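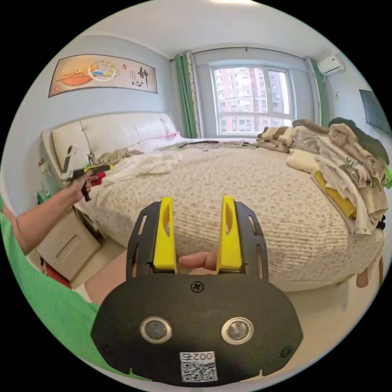
I want to make the case for the small, plain guest room, and I'll make it loudly, after staying in 173 of them over the years. Give me one good bed and a hook on the door and I'm happy!

My conversion came in Plokdale, one wet May, at a place called the Ojeda. I had booked it for the price. The room held a bed, a chair and a lamp that lit the page of a book, and I slept better there than I ever have in a hotel with a pillow menu. Bořivoj Hudec, who ran the desk at night, told me he had turned down an offer to put televisions in. "People come down and talk instead," he said, and they did - I spent a whole Wednesday evening in the kitchen learning a card game from two retired bus drivers.

I think we've been sold the wrong idea of comfort. Every year rooms seem to gain another screen, another tray of tiny bottles, another panel of switches you have to study before you can turn off the light. I love a switch by the bed. One switch!

Packing is part of it too. A small room teaches you to bring less, and bringing less makes the whole trip lighter, from the train steps to the last morning when you're hunting for everything you own.
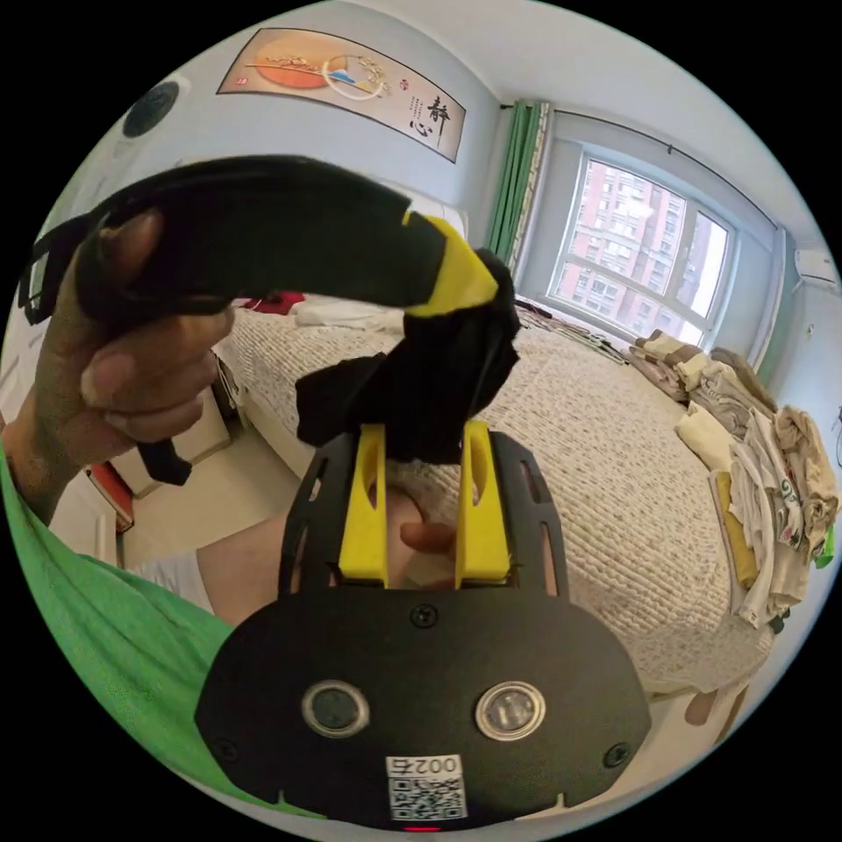
Black fabric, yellow band.

Some friends tell me I'm romantic about this, and that a plain room is often just a neglected one. Fair enough. I've had those as well, with a mattress like a hammock and a window painted shut. Plain takes work. Somebody has to choose the good blanket, fix the tap and keep the hallway warm, and I would happily pay for all of that before I paid for a marble sink.

So if you're heading out this summer, try it for a night or two. Look for the listing with four photos and a short description, then write and ask if the bed is any good. Owners who are proud of their beds write back fast, and at great length.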